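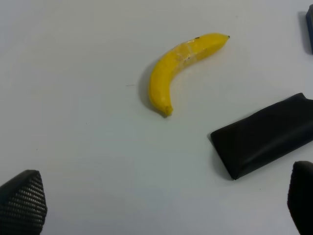
by T. van Beek

Have you ever bitten into a pear that was as hard as a doorknob, left it on the counter, forgotten all about it, and found it dripping with juice a few days later? I have, lots of times, and it used to puzzle me. The pear had been picked weeks before! It wasn't on a tree, it had no roots, and I hadn't done a thing to it. So who was doing the work?

The pear was. Fruit is made of tiny living parts called cells, and those cells keep going for quite a while after picking. They breathe in oxygen, they give off a little heat, and in many fruits they carry on with a job they were always going to do, called ripening.

Why fruit bothers

A plant can't walk. If all its seeds fell straight down, the baby plants would be squashed together in the shade, fighting over the same water. So lots of plants pay animals to carry their seeds away, and the pay is something sweet to eat. (Birds are very good customers. So is my little brother.)

But the seeds need time to grow first. Until they're ready, the fruit stays green, hard and sour, and most animals leave it alone. Once the seeds are ready, the fruit changes color, and that's a bit like a store flipping its sign to OPEN.

What happens inside

Hard fruit is often full of starch, the same stuff that's in potatoes and flour. Starch doesn't taste like much. As a banana or a pear ripens, it chops the starch into sugar, and sugar tastes great. The cell walls get softer too, and the fruit starts to make the smells that tell your nose it's snack time.

The color changes when the green stuff, called chlorophyll, breaks down. In a banana, yellow was hiding under the green all along. Tomatoes make new red color as they go.

The invisible messenger

Now for my favorite part! Many fruits give off a gas called ethylene (say it ETH-uh-leen). You can't see it, and you won't smell it in your kitchen. It's a signal that says "start ripening," and the fruit next door can pick it up too. That fruit makes ethylene of its own, and soon the whole bowl has heard the news.

My aunt works at a warehouse in Burnen where bananas come in by ship from a port 2,781 miles away. They travel green and cool so they don't get bruised or ripen too early. On the morning I visited there were 642 boxes in one room, all waiting. When the stores want yellow ones, the workers warm the room a little and let in some ethylene. I was only there for 90 minutes, so I didn't get to see them turn. It takes days.

Not every fruit can do this. Strawberries, grapes and oranges pretty much stop getting sweeter once they're picked, so a sour strawberry is going to stay sour. Sorry!

Try it yourself

Get two hard pears or two green bananas. Put one in a paper bag with a ripe apple and fold the top over. Leave the other on the counter, well away from the bag. Check them both every day for up to 8 days and write down the color and how soft they feel. Press gently, with your thumb. Then ask a grown-up if you can eat your experiment.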